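Handheld gripper vs. teleop for the cloth-into-basket task
Forum: Teaching by demonstration > Data collection

inskip_lab wrote:
Starting a thread so this stops living in my inbox. We are recording cloth pickups into a round mesh basket, handheld gripper only, no arm in the loop. 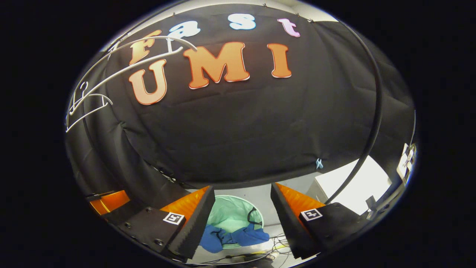 Current set is 1,790 episodes. After tracking and the gripper width check, 1,771 survive. Loss is almost all fast wrist turns near the basket rim. Question is whether to keep going by hand or move the second half to remote control on the arm.

keltumis wrote:
Stay handheld. Our teleop operators on the Worevgate arm took far longer per episode and hesitated before every grasp. The policy learned the hesitation.

torque_ripple wrote:
Disagree. Handheld lets a person do things the arm can't follow. Did you check the trajectories against joint limits, or only against tracking loss? Those are different filters.

inskip_lab wrote:
Tracking and width only. Fair point.

torque_ripple wrote:
Then 1,771 is not your number yet. Replay them through the arm's kinematics and report back.

S. Orlandini wrote:
Two things from Priddale. First, a plain dark backdrop is poor for visual tracking. If most of the view is black cloth, you are leaning on whatever is left at the edges. Lettering on it helps a little. Second, check that both finger markers are readable over the full stroke, fully open included. We lost a batch to glare on one side.
- Serena

keltumis wrote:
I'd argue about the backdrop. Ours was plain and tracking held fine as long as the mapping pass was slow. I would look at wrist speed first.

S. Orlandini wrote:
Plain and matte, or plain and black? Ours drifted on black even with a slow mapping pass.

keltumis wrote:
Gray. OK, not the same test.

inskip_lab wrote:
Ran the kinematic check on the first 10 sessions. 2 of them have reaches the arm can't make at our base height, both recorded by the same operator. Elsie Ashworth is redoing those with the start pose taped on the floor. Rest of the sessions are still in the queue.

torque_ripple wrote:
Post the base height when you have it. Raising the arm may be cheaper than rerecording.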